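What the Arms Are For
By Haf Bevan

Anyone who has worked on the packing side at Plevero for more than one season has heard the word "trial" before. We had the optical grader trial, the voice headset trial and the standing mat trial, and the mats are still here, so I suppose one out of three is not bad. Now we have the Saber project, which is the two-arm sorting bench over in the back bay, and since I was asked to write something for the staff newsletter, I'm going to write down what I have seen and what I still don't believe.

The pitch came at the all-hands on Thu 26 January. You will remember the slides. There was one with a rising line on it and one with a smiling person in a hairnet who does not work here. We were told the arms would take over "repetitive handling" of soft fruit, starting with strawberries, and that this would free people up for higher value work. A few of us asked what the higher value work was. The answer was that this would become clear during the trial.

I went over to the bench on four separate afternoons, partly on my own breaks and partly because Estska, the firm that sells the system, wanted line people there to say when a berry had been handled badly. I have been grading berries for nine years. I know what a bruise looks like before it looks like a bruise. So I said yes, and I stood there and watched.

The job they have given the machine is a small one. It picks up a strawberry that is lying loose on the table, and it puts it in a tray. Then somebody tips the tray out and it does it again. A new hire learns this in the time it takes to explain where the gloves are. The machine needs a person beside it who knows the software, and another person, at the moment usually one of us, who resets the fruit.

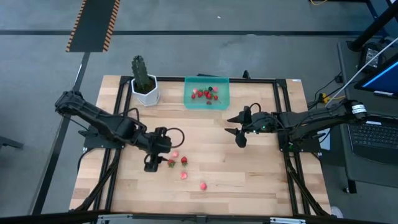 I want to be fair about the hard part, though. Strawberries are awful to automate. They are all different shapes, they roll, the leaves catch, and the ripe ones mark if you look at them wrong. On my first afternoon the arm squeezed a berry flat and held it up in the air for a good while as if it was thinking over what it had done. By the fourth afternoon it was gentle, and I will say that plainly. I turned over every berry it had put down and found very little I would have rejected for handling. If you had asked me at the all-hands whether that was possible I would have said no.

What it could not do was tell me anything about the fruit. When I pick up a berry I am checking the shoulder for white, feeling for a soft spot, and smelling the whole lot without meaning to. If three in a row feel wrong I call back to the cold store, and somebody goes and looks at the pallet. That call is worth more than my hands are. The arm moves the good ones and the bad ones with the same care. The engineer told me that grading would come in a later version called Illon, which will have its own camera and its own price. I asked when. He said he would not like to put a date on it, and I respected him for that more than for anything on the slides.

Then there is speed. The figure in the handout is 1,449 picks in a shift, and it has been repeated in two management emails since. I asked how it was arrived at. It is a projection, taken from the machine's best stretch and multiplied out to a full shift with no stops in it. I was there for some of the stops. There was a cable that snagged, a restart after lunch, and a long spell when the light from the bay door changed and it kept reaching for a spot slightly to one side of the berry. I would love to be measured on my best stretch with the stops taken out. I'd be employee of the year.

So what changes for us? Here is what I could get out of people, and I have kept to what somebody was willing to say with their name on it in a meeting.

No jobs on the berry line are being cut before the end of April, when the trial is reviewed. That is a real commitment and it is in writing. What happens after the review is not in writing. "We have no plans to reduce headcount" was said twice, and I would point out that having no plans is an easy thing to have.

Three people from the line are being trained as bench operators. The training is paid, it is done on shift, and the ones I have talked to say it is interesting work and easier on the wrists. I believe them. My own wrists are not what they were, and I would not tell anyone to turn it down. But the operator role has no pay grade yet. They are doing a new job on the old rate, and they have been told this will be looked at. If you are offered a place, ask for the grade before you start, and ask for it on paper.

The part that bothers me most is the part that got the least time. While the bench is running, the line is short the people who are over there. The target on the line has not moved. Most afternoons since the trial began we have been making up the gap, and by the last two hours you can feel it. When I raised this I was told it was temporary. It may well be, but it is being done with our backs, and it ought to be counted as a cost of the trial along with the electricity and the Estska invoice. At present it is not counted anywhere that I can find.

I have been told I am against technology. I drive a car with a lane assist and I like it. I would happily never again stand on a cold floor putting soft fruit in trays for over seven hours, and if the arms can take the dull half of the shift and leave the grading to people who know fruit, I will carry the plug over to the socket myself. I would just like to see that version, with numbers from whole days, before we are asked to clap for it.

Here is what I have asked for ahead of the review. I want the stop times published next to the pick counts. I want the line target lowered on days when people are lent to the bench. I want a pay grade for operators. And I want at least one line worker in the room when the April review is done, with a vote, and not only for the tour. The first two have been "noted." I have had no answer on the third. On the fourth I was asked if I was volunteering, and I said yes.

If you have spent time at the bench and seen something different from what I saw, better or worse, come and tell me. I am on the early shift for the rest of the month, far end of the berry line, nearest the cold store door.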